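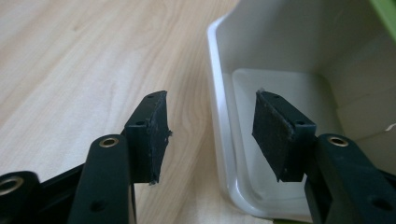
Ticket 257: Width reading jumps during hand demos, handheld gripper 3

Opened by: Orvokki Miettinen, Flarkness demo bench
Assigned to: Burkell support
Opened: 4/5/19
Status: Closed, one follow-up item
Software: Dakard recorder, Šimkus tracking add-on

Problem as reported

We are recording hand demos for the pick-and-place task. The operator holds the gripper, closes it on a part, moves it over the container, and opens it. The recorder saves the position of the tool and the width between the fingers. On gripper 3 the width reading jumps in the middle of the close. The fingers move smoothly in the hand, but the saved curve has a step in it, usually one or two samples long. When we play the demo back on the arm, it stops for a moment at the step and then snaps shut. Twice it knocked the part over.

Gripper 2 does not do this on the same table with the same operator.

Checked before opening the ticket

Restarted the recorder. No change.
Swapped the USB cable with the one from gripper 2. No change.
Moved the gripper to the other computer. No change.
Ran the width calibration again. It passed, but the step came back on the next demo.

Log from Burkell support

Entry 1. Please send the raw file for one bad demo and one good one, with smoothing turned off in the Dakard settings. Also confirm which width source is in use. There are two, the encoder in the handle and the finger tracking from the camera.

Entry 2 (Miettinen). Files uploaded. Width source is set to camera tracking. Smoothing was already off. The bad demo is 530 samples long and the step is in the first half.

Entry 3. Thank you. The position track looks fine in both files, so the fault is only in the width. In the bad demo the tracker loses the left finger for a few samples and then picks it up again at a slightly different place. Please switch the width source to the encoder and record another set. Do not change anything else.

Entry 4 (Miettinen). Recorded 25 demos on the encoder. No steps in any of them. Switched back to camera tracking and the step showed up on the fourth demo.

Entry 5. That rules out the linkage and the encoder. The tracker finds each finger by the outline of its pad, so the next thing to look at is the pads themselves. Please hold the gripper open over bare table with nothing between the fingers, and check the edges of both pads against the setup sheet. The sheet asks for a clean straight edge on each.

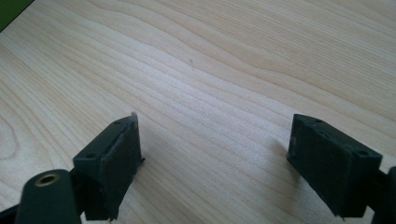

The tracker was fitted to new pads, and our template in the add-on dates from November. I had not thought to compare the two until Entry 5. The lower edge of the left pad is ragged, with a small nub sticking out on its right side, and the right pad is a little frayed too. I trimmed the loose bits with a blade and recorded again on camera tracking. The step got smaller but did not go away. (Entry 6, Miettinen)

Entry 7. Trimming can help, but it also changes the outline, so the old template will fit even less well. Replace both pads as a pair. Clean the block with alcohol before sticking the new pad down, and leave it clamped overnight. Then make a new template:

1. Open the fingers fully and hold them still until the tracker shows a lock on both.
2. Close slowly until the pads touch. Hold.
3. Open again at the same speed.
4. Save the template under the gripper number, not over the shared one.

Entry 8 (Miettinen). Both pads replaced and new template saved. Recorded a set on camera tracking, with no steps. Played four of them back on the arm and it closed in one motion each time. The old demos with the step in them have been pulled from the training folder.

Entry 9. Good. The old demos cannot be repaired from the camera width, but if the encoder column was saved, you can copy it over and keep them. Check the file header for both columns.

Entry 10 (Miettinen). Encoder column is there for all but the first day. Will convert the rest.

Follow-up: Burkell to add a warning in the add-on when a finger is lost during a close. Ticket closed.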